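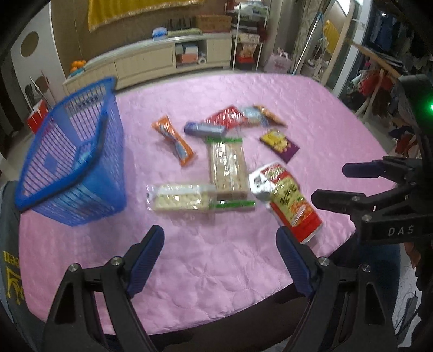 Unit 4: Sorting packets before they go away

Household Skills, evening course
Notes by Tien-fu Tseng

These notes cover the first half of the unit. Shelves and labels come in Unit 5. Please read the part on sealing before you start the home task.

4.1 Where to sort

Use a flat surface you can walk up to, with enough room for every packet to lie on its own. A kitchen table is the usual choice. In a small flat the bed does just as well, provided there is a quilt or cover over it. On a soft surface, tall packets fall over, so lay everything down from the start.

Put the basket to one side. A plastic laundry basket with slotted walls is fine for sealed snacks. Tipped on its side with the opening towards you, it can be filled by hand without lifting anything over the rim. Small packets can work their way through wide slots, so check the size of the gaps first.

4.2 Grouping

Group by shape first and by contents second.

Flat packets: crackers in clear wrap, small sachets. These stack, but only a few deep. Crackers at the bottom of a full basket will break.

Bags with air in them: crisps and puffed snacks. They take up the most room and weigh very little. They go in last, on top.

Rolls and tubes: lay these along the side of the basket.

Odd shapes: anything that tapers or will not lie flat. Fit these into the gaps at the end.

Clear wrapping lets you see broken pieces without opening the pack. With printed packets, feel along the length with your fingers.

4.3 Dates and seals

Turn each packet over and find the date. Anything with less than a month left goes to the front of the shelf later on. Check both crimped ends. If one has come apart, move the food to a lidded tub the same day.

4.4 Home task

Choose 10 packets from your own cupboard. Lay them out, group them as in 4.2, and pack them into one basket or box. Then write down:

the order in which you packed them
which packets had to be moved, and where to
any dates you could not find or read

Half a page is enough. Bring it to the next class along with your notes from Unit 3.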